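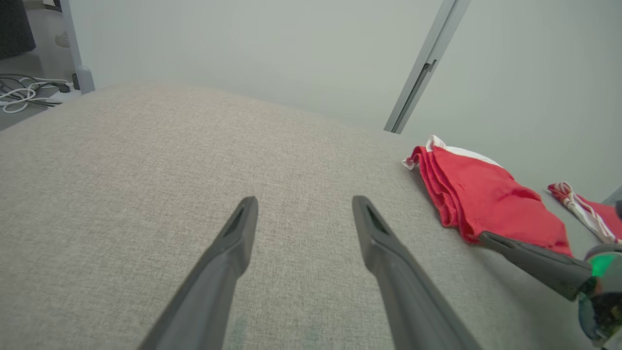 The Towel Problem

Folding a towel takes an adult a few seconds and almost no attention. For a two-armed machine it remains one of the harder tasks that can be set in an ordinary room, and the reasons are mostly mechanical.

A towel has no fixed shape. A mug can be picked up from a stored model of a mug, with allowances for size and handle position. A piece of cloth dropped on a seat can land in so many ways that a stored model is of little help. The edges that matter may be underneath. The corner that looks like a corner may be a fold. A system that plans its grasp from a single view will often pinch two layers where it wanted one, and everything after that is wrong.

Haleck, a nine-person engineering firm that builds manipulation software for commercial laundries, has spent two years on this. Its lead on grasp planning, Oluwatosin Idahosa, divides the job into four stages: separate one item from its neighbors, find two usable corners, flatten, fold. The last stage gets the attention in demonstration videos. It is also the easiest.

"Once you have the cloth flat and you know where its corners are, folding is geometry," Idahosa said. "I would say most of our failures happen before that. The arm has two pieces of fabric and thinks it has one."

Separation is hard partly because of the hand. Most research and light commercial arms carry a parallel gripper, two stiff fingers that open and close along one axis. The design is cheap, easy to repair, and good at boxes. On thin fabric it has to slide a fingertip under an edge or press down and gather material between the tips. Pressing works well on a hard table, where the surface pushes back. On a cushion, the surface gives. The fingertip sinks, the fabric sinks with it, and the gripper may close on the upholstery along with the towel.

Haleck tests on both. In a series run this spring, the firm gave its software 100 attempts at a single-layer corner grasp on a hard table and the same number on a padded seat. Idahosa would not release the full results ahead of a paper planned for August, but said the padded seat was worse by a wide margin and that slower closing speeds recovered only part of the difference.

Cameras near the wrist help. An overhead camera sees the whole cloth but loses the edge when the arm moves over it, which is the moment the edge matters most. A wrist camera keeps the fingertips and the fabric in the same view through the approach. The cost is context. At close range the view may hold one fold and a stretch of cushion, and the software must remember where the rest of the item lies.

Two arms can share that work. One hand holds or pins while the other searches, much as a person keeps a shirt in place with the left hand and feels along the hem with the right. Coordinating them brings its own difficulties. The arms must avoid each other in a space the width of a seat, and a hand that is helping can also hide the edge the other one needs.

Pattern is a smaller matter, though it comes up often. Stripes and contrasting trim give vision software strong lines to follow, and some of those lines are edges. Others are printed or woven into the middle of the cloth. Jummai Bashir, who runs data collection at Flandow, a competitor, said early versions of her company's system would find a white band, treat it as a hem, and grasp the center of the towel.

"Plain fabric was too little information and striped fabric was too much," Bashir said. Her team now collects from both kinds, in rooms with uneven light and furniture left where it stands.

Much of that collection is done by teleoperation. A person moves the arms through a control rig while the cameras and joint positions are recorded, and the recordings train a model to produce similar motions without the person. Flandow's operators log roughly 900 episodes in a normal week. Bashir said the useful ones are often those with a mistake in the middle, provided the operator recovers from it. A model trained only on clean runs has never seen a dropped corner and does not know what to do with one.

The commercial case is narrower than the publicity suggests. Industrial laundries have used flatwork feeders and folders for decades. These machines handle sheets and tablecloths far faster than any pair of arms, with workers feeding the items in. What is left is mixed work: small lots, odd sizes, items that arrive in a heap. Alfredo Javier manages a hotel laundry that tried a two-arm cell from Statance for 13 weeks. The cell sorted and folded hand towels on a side line.

"It ran at night and it didn't complain," Javier said. "One of my people could still do the pile in a quarter of the time." He sent the cell back, and said he would try another if the speed doubled and the price did not.

Homes are further off. A laundry can give a robot a hard table and fixed lights. A living room offers a sofa, a wall close behind it, and cords on the floor. Meinir Gethin, a safety engineer who reviews domestic machines for insurers, said fabric is a forgiving object for a robot to get wrong, as it does not break and weighs little. Her concern is what sits near it.

Gethin's current checklist for home trials covers reach limits, pinch force, loose cables, and what the arms do when power is cut with a load in the grip. It has no entry for fold quality.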